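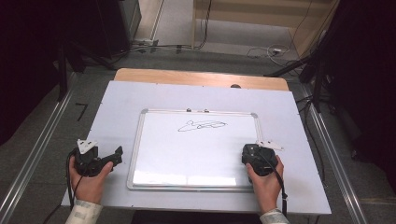 Multgate, May

Whiteboard afternoon at the Yüksel rooms. Quick page, more to follow when I get a minute. Small boards, black marker, draw somthing, wipe it, draw again. Lavanya Fernandes ran the table, Giang Hứa kept score on the back of an envelope.

Small board, silver frame, grey corners. Loopy shape up near the top with a curly tail on the left. Ataberk says fish. Urmas says teapot, wont be moved.

Bad glare across the lower half, shiny boards do that. Blinds down next time pls.

Big white board goes underneath, saves the table. Strip of bare wood along the far edge.

Boards are 11 in the set, 6 went home on loan. Bring them back before June, and the pens. Black ones only, the red doesn't come off.

Names for the next session to Chandrasekhar Warrier, room opens at 6.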